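Consejos de taller: desmontar una torre vieja y aprovechar los discos

Taller y bricolaje

Una torre de sobremesa que ya no se usa ocupa sitio, acumula polvo y casi siempre guarda algo que todavía sirve. Antes de llevarla al punto limpio conviene sacar los discos duros, por los datos que contienen y porque los soportes de plástico se pueden volver a usar. El trabajo es corto y pide pocas herramientas.

Preparar la mesa

Apague el equipo, desenchufe el cable de corriente y pulse el botón de encendido unos segundos para descargar lo que quede en la fuente. Retire también el monitor, el teclado y los cables de red. Tumbe la torre con el lado de la tapa hacia arriba; con la caja de pie los discos pesan hacia un lado y se trabaja peor.

Sirve cualquier superficie firme. Las mesas de perfil de aluminio ranurado aguantan bien el peso, aunque los tornillos pequeños se cuelan por las ranuras y luego cuesta sacarlos. Ponga una bandeja al lado. Nosotros usamos las bandejas Pideren con imán, pero una tapa de frasco hace el mismo servicio.

Sacar el disco con su soporte

Muchas torres de oficina llevan los discos en un soporte de color, sin tornillos a la vista. Desconecte primero el cable de datos y después el de alimentación, tirando siempre del conector. Presione la pestaña y levante el conjunto recto hacia arriba. Si se resiste, no haga palanca con un destornillador: suele quedar un cable enganchado debajo.

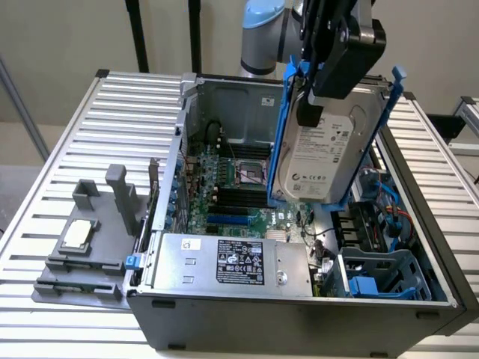
Disco en su soporte azul, por encima de la placa base.

No apoye el disco sobre la placa ni lo deje caer dentro de la caja. Si el zócalo del procesador está vacío, tenga más cuidado todavía - los contactos se doblan con un roce y no tienen buen arreglo. Una tapa de plástico o un trozo de cartón fino encima basta mientras se trabaja.

Anote en una cinta de papel de qué bahía sale cada disco. La etiqueta del fabricante no debe taparse, así que pegue la cinta en el soporte. Si son varios equipos, numere también las cajas; en nuestra estantería la torre 628 y la 942 son del mismo modelo y sin número se confunden.
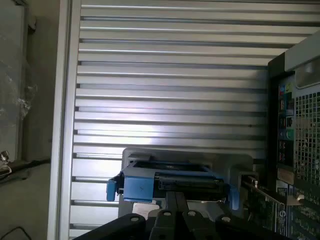 Los soportes se limpian con un paño apenas humedecido, una vez separados del disco. Para separarlos, abra un poco los laterales con los dedos y el disco se suelta de los pivotes. No use alcohol fuerte en el plástico de color, que acaba blanqueando. Las bridas y los cables finos se guardan aparte, enrollados flojos y sin nudos.

Para almacenar los discos van bien las bolsas antiestáticas. Las cajas Mostska de tamaño mediano admiten 4 discos en vertical con espuma entre ellos - si se aprietan más, la espuma se aplasta y deja de proteger. Guárdelas en un armario seco, lejos de radiadores y altavoces grandes.
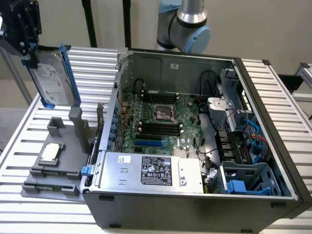 TALLER > LIMPIEZA Y RECICLAJE

Con los discos fuera, quite el polvo de la caja con una brocha suave, empezando por el fondo y terminando en las ranuras de memoria. Si usa aire comprimido, sujete las aspas de los ventiladores para que no giren.

La fuente de alimentación no se abre nunca, ni siquiera desenchufada. Si ya no funciona, va entera al punto limpio. Los soportes sobrantes pueden quedarse dentro de la propia caja, en una bolsa, por si algún día hace falta montar otro disco.

Borre los datos antes de regalar un disco. Vaciar la papelera no es suficiente: hay que usar un programa de borrado completo y dejarlo terminar, aunque tarde toda la noche.

Ficha de taller 939. Actualizada en agosto.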